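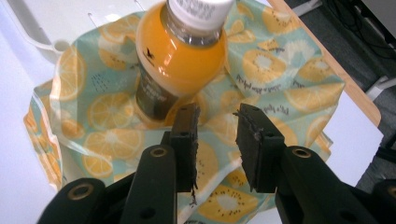 Orange juice on the fruit-print cloth.

Feeding the Coffee Hour Crowd Without Losing Your Religion

I've been running the kitchen after the late service at our little church in Truvildale for 19 years, and I still get emails asking how we do it (usually from somebody who just got talked into it and is panicking). So I'm putting it all in one place, and you can take what you like!

Start with the coffee, because people will forgive a dry cookie but they will not forgive weak coffee after a long sermon. Our big urn takes more than 60 minutes to come up, so I plug it in before the first hymn and then go sit down like a civilized person. If yours tastes like old pennies, run it once with plain water and a good glug of white vinegar, then twice with just water. I do mine every September when Sunday school starts back up, and again after Easter.

Candle wax on the tablecloths! It happens every Advent. Don't pick at it while it's soft. Put the whole cloth in the freezer overnight, snap off what you can with a butter knife, then lay brown paper over the spot and go over it with a warm iron. Keep moving to a clean bit of paper until no more grease comes through. Red wax leaves a shadow no matter what I do, so I've quit buying red candles, and I don't care what the altar guild catalog says.

Communion linens are a different animal. Rinse them by hand first, cold water, and don't let anybody "help" by throwing them in hot. Ours get rolled on a cardboard tube while they're still a bit damp and I never have to iron a crease out.

I know some folks think all this is beneath the real work of a church. We had a visiting speaker from Ditberg who told us the early Christians had no need of folding tables. Well, he ate three lemon bars off one of mine. I read my Bible too, and there's an awful lot of supper in it.

Last thing: label your dishes. Masking tape on the bottom, last name and phone number, and press it down hard so it survives the sink. I have a blue casserole lid that's been on our shelf since the Emar Street potluck, and if it's yours, please come get it. It's next to the spare filters.

Posted 3/18/22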